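Stevus Twin-Arm Sorting Bench

Bench-top sorting for small packets, sachets and pouches

Product home | Specification | Installation | Working alongside it | Service

The Stevus is a two-armed sorting bench for packing rooms that handle mixed small goods. It picks single packets out of a pile, turns them the right way and sets them down where the next person or machine needs them. It is built by Rander and sold and supported in this country by Nirholm.

Most of our customers come to us with the same job. Packets arrive mixed, in totes or tipped out on a table, and somebody stands there separating them for a whole shift. The work is light but it is repetitive, and it is hard on the wrists and neck. It is also the job that gets left when the room is short of people, so the mixed stock builds up and the picking stations wait for it.

The bench takes over the separating. It does not take over checking, topping up, dealing with damaged stock or deciding what goes out first. Those stay with your staff, and in most rooms they get more time for them.

How it works

The arms hang from above, which leaves the worktop clear on all sides. Each arm has a slim gripper that closes on the edge or the body of a packet. Soft packs that crumple or slide over one another are the usual trouble for suction pickers, and the gripper was designed with those in mind. A packet does not have to be lying flat or on its own to be picked.

The worktop can be any level, non-gloss surface. You can use your own table if it is stable and does not rock.

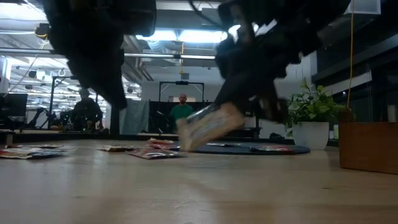 New packets are taught by showing. An operator holds the arm by its handle, moves it through the pick a few times and saves it under the product name. No programming is needed. If a supplier changes the pack size or the material, the pick is taught again in the same way, and the old one can be kept in case old stock turns up.

When the bench cannot decide what a packet is, it puts it to one side and carries on. Someone clears the side pile when they have a moment. There is no alarm for this unless you want one.

Specification

Arms: two, overhead mounted
Reach of each arm: 80 cm
Heaviest single item: 6 oz
Saved products: 79 per profile
Power: standard single-phase supply
Controls: touch panel, with a stop button at each end of the bench
Operator training: 8 hours, on site

What changes for the people in the room

We ask customers to talk to their staff before the bench arrives, and we will come and do it with you if that helps. Yaneth Tamayo runs our site visits and will answer questions from the floor. The first one is nearly always about jobs, and it should be answered by the employer, plainly, before installation day.

Condori, a mail-order grocer, has had a Stevus since July. Roxana Condori moved two of her sorters on to checking and order queries when it went in. "They didn't like it in the first weeks," she says. "It was slow, and they were quicker. Now they leave it running and look in on it."

Yurani Lozano was one of the two. She teaches the bench its new packets and has asked us for a longer name field on the touch panel, which will be in the next software update. Her view of the machine is mixed. "My wrists are better. I do miss having someone across the table to talk to."

We now suggest placing the bench where the operator still faces the rest of the room. It costs nothing at the planning stage and is awkward to change later.

Installation

Dennis Bickerstaff or one of his team will visit to measure up and check the ceiling height, floor and power supply. Overhead cables need to be clear of the arms at full reach. Installation includes a full test with your own packets, so please set some aside, including a few creased ones.

Service

Gripper fingers wear and are replaced at the yearly service. Spare fingers can be fitted by a trained operator with the hex key supplied. For faults, ring the Nirholm service desk and ask for Rocío Ospina, quoting the number on the control box.

Prices are on request and depend on site layout. Rental is available.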